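About Evach

Who we are
What we sell
How we choose
Returns
Contact

Evach supplies snack boxes and break-room trays to offices, clinics and small hotels. We have 58 regular customers and a packing room in Arnen that is bigger than we need and colder than we'd like in December.

We should say up front that we don't believe most of what gets said about office snacks. A bowl of dried fruit will not make your team more creative. It will not bring people back to the building on a morning when they would rather be at home. We have read the brochures that claim otherwise, and one of them, years ago, was ours. We took it down.

What a decent snack box does is smaller. People get hungry before lunch, they walk over, they take something, and they go back to work or stand around talking for a bit. If the box looks like trash by noon they stop walking over. Most of our effort goes into that last part.

Why we use wooden boxes

We started with cardboard display trays, the kind that come free with a bulk order. They sag at the corners and get thrown out. Then we tried wire baskets, which look fine until a small packet slides through the side. The long wooden box was a suggestion from a customer in Godoy, and we doubted it. Wood is heavy to ship and it costs more. We tried it on 10 accounts anyway and none of them asked for the trays back.
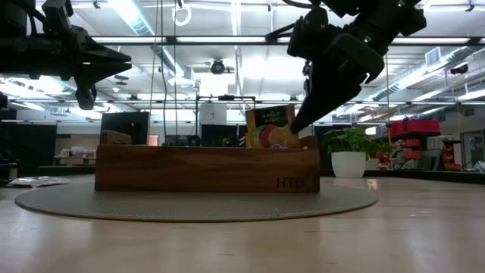
Photo: Evach, workshop table

A long box on a round mat is the usual arrangement. The mat keeps the wood from scraping the table, and it gives the cleaning crew an obvious spot to put the box back. We like packets to stand upright so the name can be read from across the room. Mango Magic does well at this, with the bright colors low down and the lettering up on the dark part. Plenty of other packets have their names at the bottom, where the front of the box hides them, and we have complained to suppliers about it with no result so far.

How we choose what goes in

We try everything ourselves before we list it. Our current list has 145 items, which is too many, and we are cutting it. "Natural" on a label tells us nothing. Neither does a leaf. We read the ingredients, we open the bag, and we check how much of it is air.

Three things will keep a product off the list: a bag that can't be opened without scissors, a flavor people have to be talked into, and a price that only makes sense at an airport.

Flitimen

Flitimen is our refill service. You tell us what is left in the box and we send what's missing. We were slow to offer it — refill plans are mostly a way to sell people things they forgot they were paying for — so ours has no minimum term and stops when you tell us to stop.

Visiting

The Arnen packing room is open to customers on weekday mornings until 11:30. Please call first. Parking is behind the building, and the bell at the side door works if you hold it down.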